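Moved the tea things to the small table by the wall. A thread, because it took me all afternoon and I want credit. 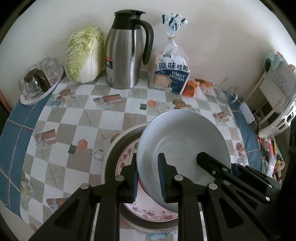 The plan was tea things only. Four glasses on the flowery tray, steel jug next to it, done. The plan lasted 40 minutes.

The cabbage is there because the fridge is full. It's a napa cabbage and it's the size of a toddler. It stands up by itself, so for now it counts as decor.

Toast bread stays next to the jug. I've tried keeping it in the kitchen – I just end up walking to the kitchen.

Glasses go upside down on the tray. My household is split on this and has been since October. I'm not reopening it.

The checked cloth came from a shop in Jakadthorpe and hides crumbs beautifully. Best thing I've bought this year.

Snack packets were meant to go in the cupboard. They've been meant to go in the cupboard for a while.

Soup tomorrow. Probably the day after as well.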